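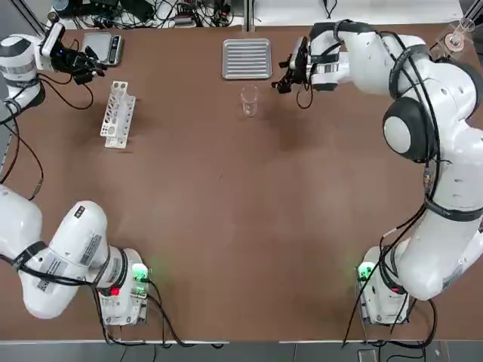
Week 2 handout: weighing and pouring

Okay, before anybody touches a balance, read this through once. I know it looks like kitchen stuff, and a kitchen scale really is fine for what we're doing in October. It reads up to 3000 grams, so please don't lean on it!

Zero it first, then put the empty beaker on and write that number down. People skip the empty weight every single term and then come to me with water that apparently weighs as much as glass. Racks stay empty until your tubes are labeled — pencil on tape, please, because marker rubs off.

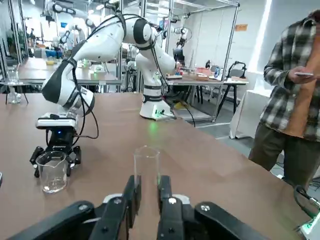
Notes by Pranab Thambiah, Intro Lab Skills, Ferkville

A tall glass cylinder tips over if you look at it wrong, so stand it well in from the edge and pour from the beaker slowly. I like to bring the beaker in low and let the last bit run down the inside wall (less splashing, fewer bubbles).

Read the level with your eye right at the line. Bend your knees — don't pick the cylinder up. Write down the bottom of the curve, then the units, then your initials.

Spills go on the sheet in room 577.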